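Course in Practical Automation, Part 2
Handout 7: When the wrist moves too fast
Department of Applied Mechanics, Gagnon Technical School
Revised 30 Jul 2018

Purpose of this handout

In the previous handout we studied how the arm plans its path to an object. Now we study a fault which happened in our own laboratory in February, in the Trasley cell. I ask you to read the notes before the exercise and to bring them with you.

What happened

The task was simple sorting. The arm should find an object with the wrist camera, go down, close the fingers and carry the object to a tray. The program had done this for many cycles without a stop. In cycle 432 the arm went down beside the object, and one finger hit the work surface. The force limit was set to 43 newtons, and the controller stopped the arm as it should. No person was inside the fence.

The first group which studied the fault suspected the gripper. They measured the fingers and found them straight. The second group looked at the log, and there they saw that the position of the object had been calculated from a picture taken while the wrist was still turning.

Please compare the fingers with everything behind them.
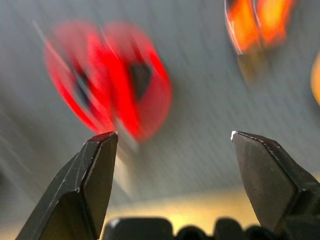 L. Standberg

The fingers travel together with the camera, therefore they stay sharp at any speed. You can even see the small white worn spot on the tip of the right one. The red object has become two lobes which lie over each other, and the gray background is only streaks. A program which looks for the center of a red area will still give an answer from such a picture, and it will not tell you that the answer is bad. This was the real fault in our cell: the vision program had no way to say "I do not know".

Why the program did not wait

The program contained a pause of 500 milliseconds between the end of the motion and the picture. A student removed the pause to make the cycle shorter, and tested the change at low speed only. At low speed the results were good. Later the speed was raised for a demonstration, and the pause was not put back. Both changes were reasonable when you look at them one by one.

What we changed

1. The picture is requested only after the controller reports that all joints stand still.
2. Each picture gets a sharpness value. Measure it on the area outside the fingers. If the fingers are included, the value will be too high.
3. If the value is under the limit, the arm stays where it is and takes a new picture. After three bad pictures it stops and calls the operator.
4. The last part of the way down is done at reduced speed, also in tests.

After the changes we ran 1,056 cycles without contact with the surface.

Exercise for the laboratory

Work in pairs. Use the Flerico simulator first, and the real arm only when the teacher has signed your sheet. Raise the wrist speed step by step and write down the sharpness value for each step. Mark the speed at which the calculated position begins to move away from the true one. Keep one hand near the stop button during the whole run, and do not reach over the fence to correct an object.

Hand in the table and the graph before the next laboratory hour.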